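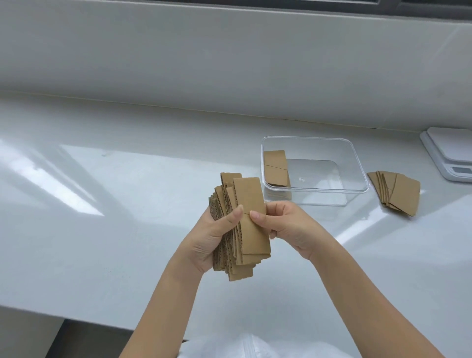

Loading cup sleeves into a counter bin

Applies to flat-packed corrugated sleeves with a slot closure, stored on edge in an open plastic bin. The same steps work for the Liltik and Selitz sleeves; only the quantity per bin differs.

Before you start

Wipe the counter and let it dry. Corrugated board takes up water through the cut edge, and a sleeve that has been damp once will not lie flat again. Check that the bin is clean and dry as well, including the corners.

Selitz sleeves come in packs of 200. Open one pack at a time and leave the rest sealed — an open pack on a shelf above a steamer curls within a shift.

Steps

1. Take a stack from the pack with your weaker hand. Support it from behind with the fingers and put the thumb on the front face.

2. Keep the stack upright and let the ends hang free. Do not tap it level yet. Uneven edges make single sleeves easier to pick up.

3. Pinch the front sleeve between thumb and finger of the other hand and peel it away. If two come together, bend them slightly and they will part at the fluting.

4. Look at the slit. It should be cut cleanly through, with no paper bridge left across it. Put sleeves with torn or uncut slits to one side.

5. Stand the sleeve on edge against the left wall of the bin, smooth face outwards. Place each following sleeve against the last, all with the narrower edge down.

6. Stop when the row is firm but a sleeve can still be drawn out with two fingers. The Pelkonen bin, part 1042, takes 132 sleeves at this setting. Overfilling crushes the fluting and the sleeve loses most of its insulation.

Faults

Sleeves lean or slide down: the bin is less than half full. Put a folded sleeve behind the row as a stop.

Sleeves will not close round the cup: usually mixed sizes. The Nistholm small and medium look alike when flat — compare the long edges before loading.

Rejects at step 4 above 2 per pack: keep the pack label and report the batch to the supplier.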